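Pleltov 叠衣整理记录 说明文件（README）

版本 2，3月整理
维护：Nutham 小组

先看这一段

这份东西是衣物整理的记录，主要是叠T恤一类的薄上衣，在床面和铺了布的台面上做。写得比较急，有错字请直接改，不用来问。旧版本的说明作废，以这份为准。

内容一览

记录总数：1000 条
衣物编号：57 件，每件缝布标或者贴纸标
单条时长上限：30 秒，超过的切掉，切下来的部分不进目录
文件夹：按衣物编号分，不按日期分（旧版按日期，找东西太痛苦）
备注语言：中文，少量英文缩写

衣物范围

短袖上衣为主，棉的居多。深色浅色都有，蓝色偏多，买的时候没注意，后面 Dredcombe 那批补了别的颜色。
袜子单独一类，成对编号。落单的先放进“待配”，不要硬配。
毛巾、枕套：上一版有，这版拿掉了，另外建目录。
带拉链、带硬扣的外套不收。

铺面

统一用浅灰绿色的床单。铺之前抖一下，不用熨，有褶子没关系，家里的床本来也这样。但四角要拉住，不然衣服一拽整张跟着跑。
床单上原有的小布标不要剪。剪过一次，留了个洞。

手法备注

抓边的时候尽量抓在有缝线的地方，缝线处厚，不容易滑。薄布单层抓起来老是掉，掉了就重抓，记录里保留，备注写“重抓”即可，不用整条删。

提起来以后先让两边自己垂下去，看清哪边长，再决定往哪边放。蓝色棉上衣尤其明显，一边摊着一边垂到台面外面的话，要先把垂下去的拉回来，再折。直接折的结果是里面窝一团，外面看着平，拿起来就散。

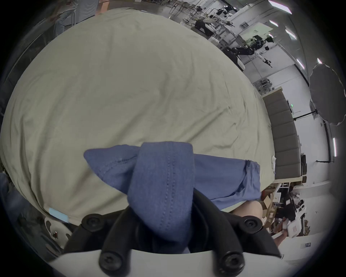 折叠顺序

1. 铺平。正面朝下，领口朝远处。
2. 两侧往里折，袖子跟着翻回来，袖口别超过中线。
3. 下摆往上折一次，到胸口位置停。
4. 再对折。厚的到这步就够了，薄的可以多折一次。
5. 翻面，放到右手边的堆里，堆不要太高，会倒。

顺序不是死的。有人习惯先对折再收袖子，也可以，备注写清楚是哪一种：A 是先收袖，B 是先对折。没写的一律按 A 算。

起始状态

分三种，目录名里有缩写：
PING：平摊，基本没褶
TUAN：揉成一团，随手丢下
BIAN：压在床角或台边，有一部分可能垂着

BIAN 最难，也最接近平时的样子。换下来的衣服谁会好好放中间，都是往床角一扔。收的时候先捏住一个褶，往床中间带，带够地方了再摊开。别在床角上原地摊，摊不开。

床面上的杂物

床上有别的小东西不要特意清。袜子、笔一类，就放着，叠衣服的区域让出来就行。旧版要求清空床面，结果每条看着都像样板间，没什么参考价值。床头附近的东西离得远，一般碰不到，碰到了备注写一句“碰杂物”。
地上的线例外，走道上的要往边上拨，容易绊。 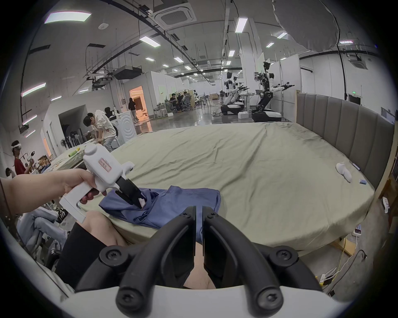 备注字段

bianhao：衣物编号，三位数字
qishi：起始状态，PING / TUAN / BIAN
shunxu：A 或 B
zhongzhua：重抓次数，没有填 0
zawu：碰到杂物填 1，没有填 0
jieguo：整齐 / 凑合 / 散了
beizhu：随便写，别超过一行

jieguo 这一栏很主观，我自己前后标准都不太一至，早期的“整齐”放到现在可能只算“凑合”。要严格用的话建议重标。

已知问题

编号 014 和 041 贴反过一阵子，已改，但备注里可能还有漏的。
袜子那一类数量太少，别单独拿来统计。
有几条 BIAN 实际上更像 TUAN，衣服虽然在床角，但没有垂下来，当时记录的人不同，判断也不同。暂时没动。
Dredcombe 那批的布标缝在下摆内侧，叠完看不见，要查编号得翻开。
同一件衣服洗过以后会缩一点，编号不换。

更新记录

版本 2：加 BIAN；去掉毛巾枕套；文件夹改按编号；杂物不再清
版本 1：Bạch 目录下的旧稿，只留档，不要引用

待办

袜子配对表补完
深色衣服再加一些，深色褶子难看清，备注容易写漏
jieguo 重标，先从蓝色上衣开始
把“凑合”的标准写成一句话，目前大家各凭感觉

使用

组内随便用，改了说一声。拿到外面用先问 Nutham 这边。引用写 Pleltov 叠衣整理记录，带上版本号。发现编号对不上的，把目录名和备注那一行一起发过来，光说“有一条错了”没法查。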